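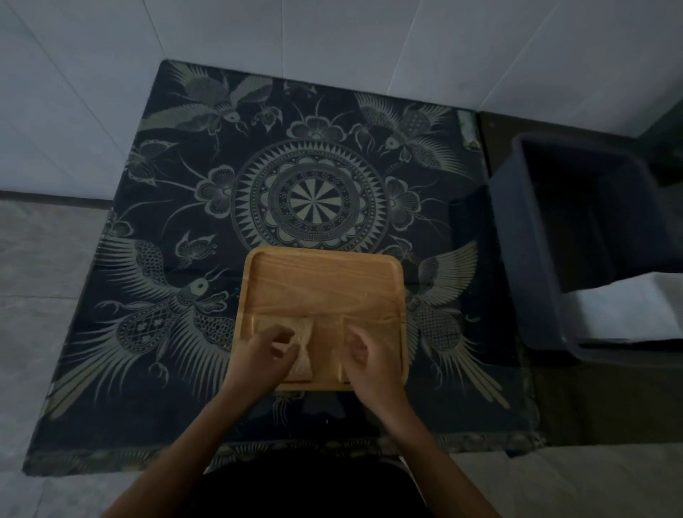 Endach hires out table linen, trays and crockery for small gatherings, and we started because we were fed up with white polyester. Every hire firm we rang said a plain cloth goes with everything. We doubted it then and we doubt it now. Put a wooden tray on a navy batik with four big pale green birds on it and people come over to look, even with the tray sitting over part of the round pattern in the middle. The edges of that one are a bit frayed and not quite straight. We have been told to trim and hem them, and so far we have refused.

Who we are

Sirkka Kallio buys the cloths. Tapio Hämäläinen looks after the washing and the store, and Kaisu Manninen answers the phone from 9 in the morning until she has had enough. We have 87 cloths and 61 trays on the shelves. A rival once claimed 4,000 items in stock, and when we asked to borrow a tablecloth they couldn't find one that fitted.

What we don't claim

You will not find the word "heirloom" on our labels. A good many patterned cloths are sold with a story attached - the birds mean luck, the circle means the sun, the flowers mean whatever the seller had for breakfast. Some of it may be true. Unless the maker has told us so, we leave it off, and you can decide for yourself what the birds are up to.

We are also wary of "stain-proof". Sirkka tried three sprays that promised it, with beetroot, and all three cloths went pink. Dark cloths hide more than light ones do. That is as far as we will go.

How hiring works

Tell us the size of your table, measured please, and how many people are coming. Low square tables are fine, and so are trestles. If a cloth is going to hang down to the floor we'd like to know beforehand, as hems get trodden on. Trays go out separately, wrapped in paper.

Send cloths back unwashed. We mean it. Tapio has strong views on other people's washing powder and would sooner deal with the gravy himself.

We close for most of August. Messages left then are answered in September, usually in the order they came in.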